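Foro técnico Desari -- Teleoperación y enseñanza por demostración
Tema: Guiado manual o mando remoto para tareas con pañuelos
Publicado por coord_pons, 24 de marzo de 2020

coord_pons escribió:
Se somete a consideración de los participantes el criterio de registro para la tarea de mesa. El grupo de Pons dispone de 137 demostraciones por mando remoto y 76 por guiado manual. Se ruega indicar cuál de los dos procedimientos debe mantenerse a partir de junio.

rgt_fikberg escribió:
En Fikberg recomendamos el guiado manual. El operador percibe la resistencia del brazo y corrige antes la trayectoria. Con papel fino, el mando remoto obliga a cerrar la pinza a ciegas.

taller23 escribió:
Discrepo del mensaje anterior. Con guiado manual, las manos del instructor entran en el campo de la cámara de cabeza y esas tomas deben descartarse. En nuestra última serie se retiraron 23 por ese motivo.

rgt_fikberg escribió:
El descarte depende de la postura del instructor. Si se sujeta el brazo por detrás del codo, la mano no aparece. Consta en el protocolo de Bendstead, apartado de posturas.

m_bendstead escribió:
Consta, en efecto, pero dicho apartado se redactó para un solo brazo. Con dos brazos no es practicable -- el instructor no alcanza ambos codos sin inclinarse sobre la mesa. Para tareas bimanuales solicitamos mando remoto.

taller23 escribió:
Conforme. Añado que el conjunto completo admite hasta 4,000 episodios y que mezclar ambos procedimientos sin etiquetarlos lo inutilizaría para comparar.

coord_pons escribió:
Se toma nota. Queda pendiente la objeción de Fikberg sobre la fuerza de cierre. Se adjunta una vista del puesto.

Temas recientes
- Calibración de la cámara de cabeza
- Sujeción de cables en el antebrazo
- Etiquetado de episodios incompletos

Contacto | © Desari | Volver arriba

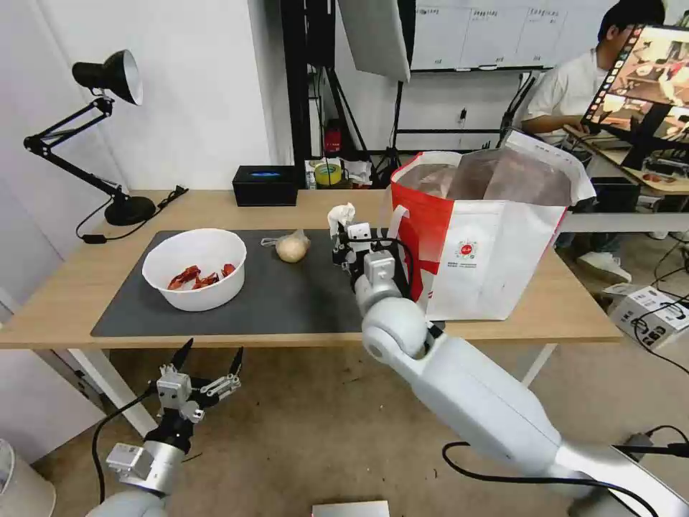
Puesto de mesa: pañuelo en la pinza derecha, pinza izquierda abierta.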